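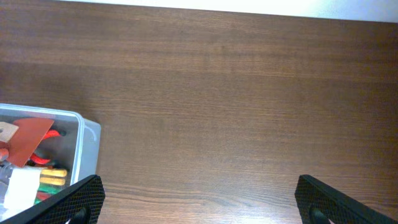

The Second Life of the Family Table

By Pallavi Khurana

When the Ambridge Regional Museum opened its domestic furniture store to researchers in March, the first requests did not concern the cedar sideboards for which the collection is known. Visitors asked for the kitchen tables. The museum holds 90 of them, most donated by households in Ambridge and the neighbouring district of Nesby, and until recently few had been catalogued beyond a line in the accession register.

Rajkumari Chauhan, the museum's senior curator of furniture, regards the neglect as a matter of habit. Collecting policies of the last century favoured the front room, and a table used for homework, pastry and the mending of bicycle tubes was seldom thought to merit conservation. Many were painted over, cut down for sheds or left on the nature strip.

The new catalogue, prepared under the Chaturvedi Bequest, records timber, joinery and finish together with the recollections of donors. It runs to 2,942 entries across all domestic furniture, and the section on tables is the longest. Scorch marks and ink stains are noted as evidence of use, and the conservation staff have been instructed to leave them in place.

Owners who wish to care for a table at home are advised to proceed modestly. A soft cloth, barely damp, is sufficient for ordinary cleaning, and it should follow the direction of the grain. Silicone polishes are best avoided, as the residue complicates later repair. Where a finish has worn through, a small trial on the underside should precede any work on the top – colour matching is difficult even for experienced restorers.

Regional workshops report steady demand for such repairs. Kekolby Joinery, which has restored tables for the museum for 10 years, charges $200 for an initial assessment and written report. The fee is credited against any subsequent work.

A selection from the catalogue will be displayed in the east gallery – chairs included, where the original sets survive.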